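Packing Bench Checklist, with Comments
Tuston site, bench 2, June round 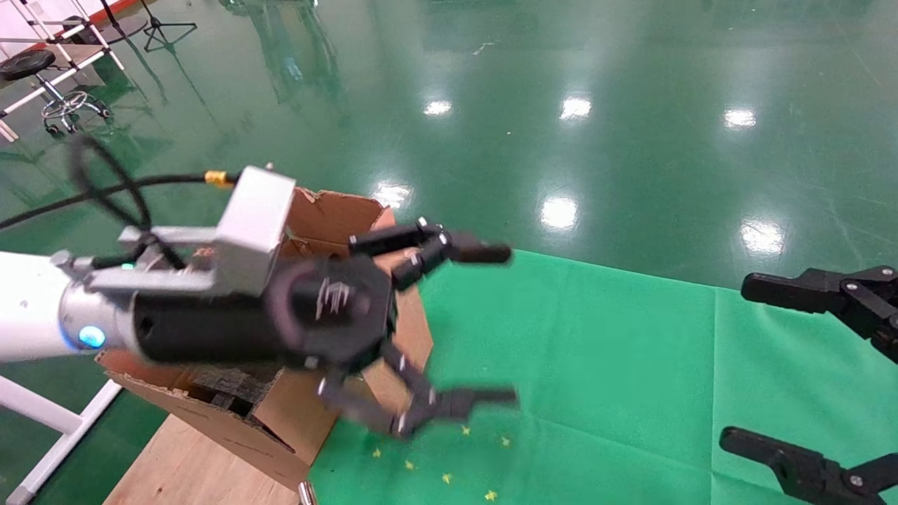

How many times can a carton be reused before it has to go?
There is no set number. Go by the condition of the flaps, corners and bottom seam each time it comes back to the bench.

Checked by Solange Ferrand. Comments are mine unless marked.

1. Carton flaps fold fully open and stay open
OK. They stay open mostly from fatigue. A flap that has been bent back that often won't close square, and I'd like to hear how it gets taped.

2. Flap edges free of tears and deep creases
FAIL. Torn and creased edges. I was told this is "cosmetic." It was cosmetic last round too.

3. Cut edges on panels trimmed or taped over
FAIL. Exposed corrugation on the front panel. Whoever cuts these down should finish the job. Raw board sheds bits into the goods and catches sleeves.

4. Bottom seam taped full length, both sides
Not checked. Carton was in use and I wasn't going to reach under it. Leave open.

5. Carton sits flat on the wood platform
OK at the time of the round. Ask me again when it has something heavy in it.

6. Platform edges smooth, no splinters
OK by hand along the near side only. The far side is somebody else's problem until I get a longer arm or the bench gets pulled out.

7. Metal fittings at platform level tight and not snagging
See comment. The sheet from Bronia says "all fittings secure" and has said so in the same handwriting for every bench. I don't believe one person put a wrench on every fitting in a morning. Recheck with the wrench, and write down which ones.

8. Cables kept clear of the carton opening
OK. Needs looking at again after any change to the bench layout.

9. Mat lies flat, no curled corners
OK where I could get to it.

10. Carton stock rotated, oldest used first
FAIL. Order 762 came in from Jillow and went on top of the old stack. The old stack is now the bottom stack – and will be until somebody moves it.

11. Carton rating suits the load
Unclear. Joshi says the new cartons are good for 3,000 trips. The last supplier said 2,000 and we were throwing them out well before that. I would want to see how either figure was arrived at before it goes on a form.

Reply from Renata Cieślak: Items 2 and 3 accepted, cartons in that condition to be pulled. Item 10 will be fixed by the end of the shift. I think you're being hard on Bronia over item 7.

My answer: maybe. Send me the list of fittings and I'll sign it.

Left open: 4, 7, 11.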